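Keep the Paper Bus Schedule

16 August 2021

The transit office in Dong stopped printing its bus schedule in April. I think that was a mistake, and I think it would be cheap to undo. 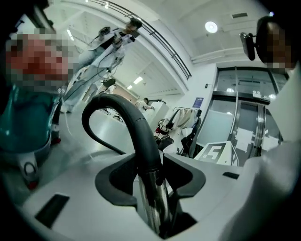

What the booklet did

The old schedule was a folded booklet you could pick up at the library or from the rack behind the driver. It covered all 6 routes. You could keep it in a coat pocket for a year and it still worked. The replacement is a website, plus a square code on each pole that takes you to the website.

The website is fine if you already know which bus you want. It asks for a starting stop and an ending stop and gives you the next departure. The booklet showed you the whole day at once. I learned from it that the last bus to Nalum leaves before the evening shift ends at the hospital, and I would never have typed in a question that led me there. A rider who can't see the full table has a hard time noticing what is wrong with it, or asking for something better.

The cost

The office says printing was a waste. The last order was for 2,000 copies, and by its own count 300 were left over. To me that means most of them were taken by people who wanted one.

My neighbor Jingyi Zeng is 94 and rides the Forkik line to buy groceries. She has a phone and uses it well enough. She doesn't want to stand at the curb in bright sun pinching a timetable larger so she can read it. Neither do I, and I am a good deal younger. Phones run out of battery, and there are stretches of the Forkik line where mine gets no signal at all.

What I would do

Print half as many. Put the date on the cover in large type so people know when it is old. If a route changes midyear, tape a corrected sheet inside the shelter, as the office did for the Curnora detour.

I don't want the website taken down. I use it when I am running late and need to know if I have missed the bus. It does one job and the booklet did another, and a town this size can pay for both. The office takes written comments through the end of the month at the front counter. The form is on paper.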